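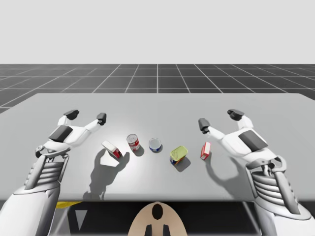 What should I do when an arm stops partway through a reach and the panel shows fault 301?
Press Hold first, then give the arm a moment to settle. Fault 301 means the wrist has lost its position reading, and the arm will stay put until you clear it, so there's no need to hurry.

Clearing fault 301 on the Yeoman

1. Press Hold on the panel, even if both arms look perfectly still.
2. Open the Joints page and find the wrist marked in red.
3. Choose Re-home and let it finish — a slow wrist can take a good while, so please be patient with it.
4. Run test routine 3 before going back to your own program.

Caution: Never press Resume while a fault is showing.

Note: If 301 comes back, save the log and send it to Nuria Montes at Dradasia.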